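Wrist camera refit, cell 4 at Kirau

I spent most of September looking after the small Paltard arm in cell 4, and a few of you asked how the wrist camera and fingers get set up after a service, so I've put the page together at last. It's a fiddly job but I really enjoy it! The old Balogh bracket came off (one seized screw, plenty of muttering), the fingers were cleaned and refitted, and then it was on to checking the view from the wrist.

I always start over a plain surface with the gripper empty. You want both fingertips in view, and any specks ought to show up nicely against the pale background. If a speck stays put when the arm moves, it's on the lens cover – if it slides past, it's on the bench.

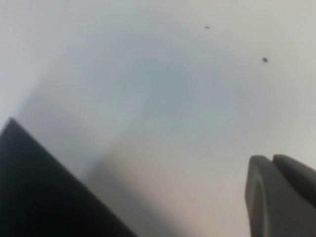 Wrist view, nothing in the grip. Both fingertips at lower right with a narrow gap between them, and two dark specks further up.

After that I save the position as program 627 and run the open and close routine 40 times, listening for any grinding on the way in. Colour balance comes last, and I leave the shop lights exactly as they'll be for production.

Spare finger pads are in the Plerach drawer, bin 224. Please put the little hex key back when you're done – I've already bought more than four of them!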